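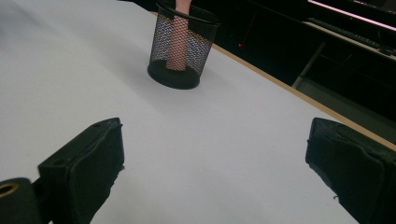 Tips & Tricks > Cleaning

Keeping a White Table White

I bought a white table when my kids were small, so you can already guess how I learned most of this! It has been through beet juice, ballpoint pen, nail polish and one very bad evening with turmeric, and I still love it.

Wipe it every night. I mean every night, even if all you had was toast. A drop of dish soap in a bowl of warm water, a soft cloth, then a second cloth with plain water. That second pass matters more than the first (soap film grabs dirt, and then you wonder why the table looks gray by Monday).

For tea and coffee rings, mix baking soda with a little water until it's like toothpaste. Spread it on, leave it 19 minutes, wipe it off. Don't scrub. I scrubbed once and got a shiny patch the size of a saucer on a matte top, and it's still there under the fruit bowl.

Pen marks come off with rubbing alcohol on a cotton ball, but please try it underneath the table first. My neighbor Natália Jurčo swears by white toothpaste for crayon and she's right, only it has to be the plain kind and not the gel.

Turmeric! Wash what you can, then move the table near a sunny window if you're able to. Mine faded over a few days in May. A smear by the corner took longer.

If your table has a wood-colored edge, go easy with the water there. I wring the cloth out hard and run it along the edge last, then dry it right away with a dish towel. Water that sits in the seam can make the strip lift, and gluing it back is a pain. I've done it with painter's tape and a lot of patience.

Things I don't use anymore: melamine sponges (too rough for mine), bleach, and the spray polish I used to buy, which left streaks you could see from the hallway.

I go through cloths fast, so I cut up old T-shirts. One shirt gives me plenty for a couple of weeks, and they go in the wash with the towels. Skip the fabric softener on that load or they'll just push the water around.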